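About us

Hi, and welcome to Brillau! I'm Khrystyna Ivanyshyn, and I teach people how to draw their own characters - little hooded guys, grumpy cats, teapots with legs, whatever lives in the margins of your notebook. We're a small evening school for grown-ups and older teens, and we've been going for nine years now, which still surprises me every time I write it down.
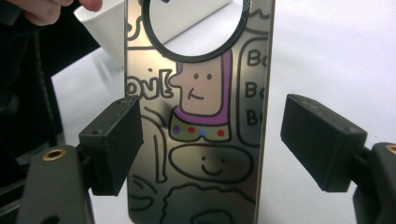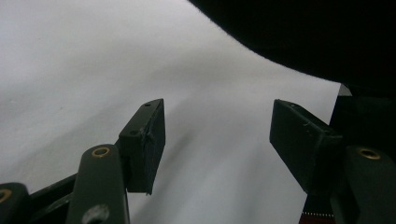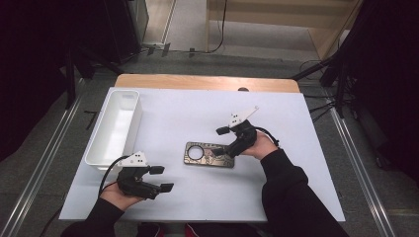 Do I need to be able to draw before I sign up?

Most of our students start out with stick figures, and the first class is built for exactly that. You'll spend it on circles, boxes and faces, and you'll go home with one character you made up yourself.

So, how did this place start? I used to draw greeting cards at a studio called Stadon, mostly birthday bears (so many bears). A friend kept asking me to show her how I got a face to look worried with only two dots and a line, and one night she brought her sister, and then her sister brought half her office. My kitchen table seats six. By the third week people were drawing on the floor with their backs against the oven, and I started looking for a room.

We found ours on the second floor of the old Polishchuk building, number 551, over the bakery. The stairs are steep and the radiators knock, but the light is lovely in summer and the whole place smells like rye bread from late afternoon on. Come hungry or don't, I've given up fighting it.

What we teach

The beginner course runs six weeks, one evening a week, starting at 6:30. We do faces first, then hands (sorry!), then clothes and folds, then how to make the same character look like the same character twice in a row. That last one is harder than it sounds and it's my favorite week to teach.

After that you can move on to Short Comics, where everyone finishes a four-page story, or to Ink and Line, where we put the pencils away and learn to live with our mistakes. I also run a lettering weekend each spring. It fills up fast, so get on the mailing list if you want in.

How classes go

I talk for ten minutes or so, then we draw. I walk around and look over shoulders, but if you'd like to be left alone just turn your eraser on its end and I'll keep moving. There's tea. There's usually a radio argument. We pin things up at the end if people feel like it, and plenty of people don't, especially early on.

Paper and pens are included in the beginner course. If you already have a favorite pen, bring it along - I like seeing what other people use and I will probably ask to try it.

The zine

Every August we put together Traker, our student zine. Everybody who took a class that year gets a page and can do anything with it. Last year's opened with a snail detective and ended with a recipe for pickled beets told by the beets. Copies are at the front desk, and back issues are in the blue cabinet by the window.

Come say hello

If you're not sure which class is right for you, stop by any evening before class and bring a sketchbook, or a napkin, I've seen both. The street door sticks a little, so give it a good push and come on up.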